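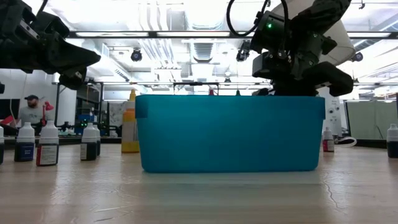

The open day at the Marwat robotics hall in March brought 125 visitors, more than the organizers had prepared chairs for. Most of them came for the afternoon demonstration of two-arm sorting, which the small company Zekerus has been developing together with the paint supplier Climalent.

The task looks simple. Two robot arms work at the same table and have to bring small bottles of color into one bin. For a person this is a job of a few minutes. For the arms it is still difficult, as the bottles differ in height and shape, and some of them fall over if a finger touches them too high.

"People expect that the heavy things are hard for a robot," said Rafia Bhutto, who leads the project at Zekerus. "For us the small and light things are hard. A dropper bottle with a smooth cap gave us more trouble than anything else in the last year."

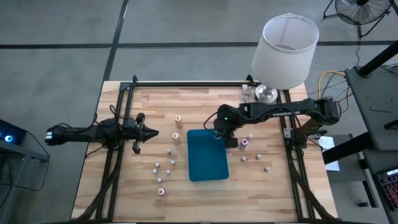
Bhutto explained that the arms learn from recorded examples. A member of the team guides the arms by hand through the whole job, and the recordings are then used to train the control software, called Illumeo. For the present version the team made 476 recordings with different arrangements of the objects on the table. They change the arrangement often - otherwise the software learns only one table and fails on the next one.

Visitors could ask questions during the whole demonstration, and many of them did. A teacher from a local school wanted to know what happens when both arms go for the same bottle. According to Bhutto, the software gives way to the arm that is closer, but she admitted that this rule is not perfect and that the arms sometimes wait for each other too long.
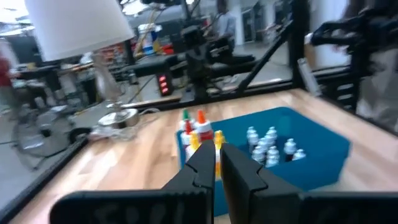 Small bottles and squeeze bottles in the bin, between the fingers of the gripper and beyond them.

Climalent hopes to use a similar station for packing its sample sets, which are now put together by hand. The company has 17 employees in its packing room and says that no jobs will be cut. A first trial there is planned for eight weeks, with one table and one operator - the date is not fixed yet.

The hall will open its doors again in the fall. Entrance is free, but groups from schools are asked to register in advance at the front desk.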